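Subject: Re: [gripper-maint] Pad replacement interval, hand-held units
From: Equipment Office, Zabala Handling Laboratory
To: gripper-maint list

Dear colleagues,

Thank you for the inquiry from the Coltano site, the relevant part of which is quoted here so that members who joined in September can follow the discussion.

> We operate two hand-held grippers of the parallel-linkage type and
> have so far replaced the finger pads only when an operator reports
> slipping. The service sheet gives no interval. Does your laboratory
> work to a fixed number of closures, and do you change both pads
> together or only the worn one? We would also like to know whether
> the bushings in the linkage need attention at the same time.

Our office adopted a written procedure for these units last year. It applies to the Isimine fingers with the Clasik pad set, and sites using other pads should treat the figures with caution.

Pads are inspected every 204 closures, as recorded by the trigger counter, and also at any change of operator. The inspection is done with the unit closed on a rigid part with parallel side walls. A soft part will yield and hide an uneven contact. We look for scuffing or tearing on the upper face of the pad, chipping at the lower corners, and any light passing between the pad and the part along its lower edge.

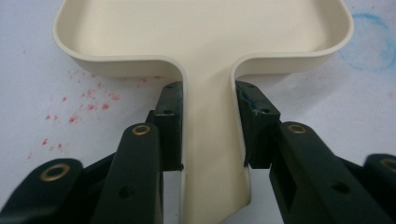

With regard to the second question, pads are always replaced as a pair. The two sides seldom wear at the same rate, and a new pad set against an old one will pull the part toward the worn side as the fingers close. In our records the longest-lived pair reached 1,873 closures before it was withdrawn. We do not recommend planning on that figure. Most pairs are withdrawn well before then on the basis of the inspection alone.

The replacement itself is carried out as follows. Open the fingers fully and lock the trigger. Remove the old pads and clean the mounting faces with a dry cloth. Solvent should not be used on the fingers, as it has softened the molded material on one of our units. Fit the new pads with the fasteners finger-tight, close the unit gently on the test part, and tighten only after both pads are sitting flat. Then open and close the unit 20 times without a part and check the fasteners once more.

The bushings are on a separate schedule. They are examined whenever the pads are changed, but are replaced only if side play can be felt at the fingertip with the trigger held closed. A small amount of dust around the rings is normal and may be brushed away. Please do not oil them. Oil travels down the linkage and reaches the pads within a few days of use.

Sites are asked to keep the withdrawn pads in a labeled bag until the next quarterly return, with the counter reading written on the label. Almost 20 pairs have been received to date, several of them with no reading, and those cannot be included in the wear table.

A revised copy of the procedure will be placed in the list archive once the section on storage has been approved. Comments on the inspection interval may be sent to the list in the meantime.

Respectfully,

Equipment Office
Zabala Handling Laboratory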